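How do I get a table to stop looking blotchy after oiling?

Malathi Shetty
Posted in Furniture & Finishes, November

Hi all! I picked up a secondhand wooden table for our dining room (40 dollars, so no tears if I ruin it) and I want to oil the top myself. My last try was a little side table and it came out patchy - shiny in some spots, dull in others. I'm after a light tan color with an even look, and I'd like to get it right before my in-laws come to stay.

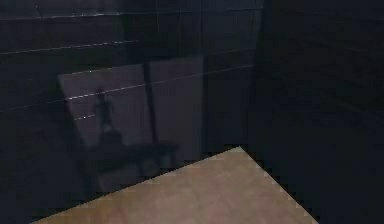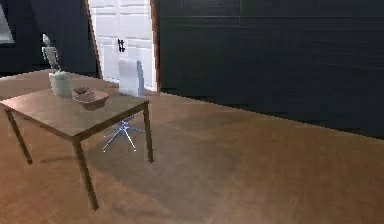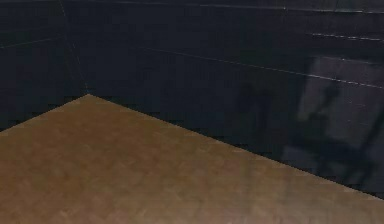
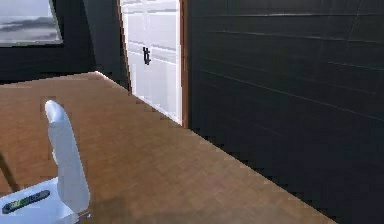

What I've done so far

I washed the top with dish soap and let it dry overnight. I have a can of Sesteo oil left over from the side table and a pack of sandpaper from Gorkow, mostly coarse. Do I need to sand the whole thing, legs too? And how long should I wait between coats? The can just says "until dry," thanks a lot.

2 replies

Tuva Sjögren
Patchy almost always means uneven sanding or too much oil left sitting on top. I'd strip whatever old finish is on there, then sand the whole surface with the grain and finish with fine paper. Coarse paper alone leaves scratches that drink up extra oil, and you'll see every one of them when the light comes in low. Vacuum, wipe with a barely damp cloth, let it dry.

Then put on a thin coat, wait 15 minutes, and wipe off everything that hasn't soaked in. And I mean everything! I gave mine 8 hours between coats and did three coats total. Try it on the underside first, because oil can pull a pale wood a lot more yellow than you'd expect. I leave legs alone unless they're really beat up.

Oh, and lay the oily rags out flat outside until they're stiff. Don't ball them up in the trash, they can catch fire on their own.

Torbjørn Bakke
never had luck with oil, I used Clidon wax on my desk and it was fine. you do have to redo it every so often and it hates hot mugs. didn't sand mine at all but it was new wood so maybe that doesn't help you

Contact us | Community rules | © Öberg Home Help | Back to top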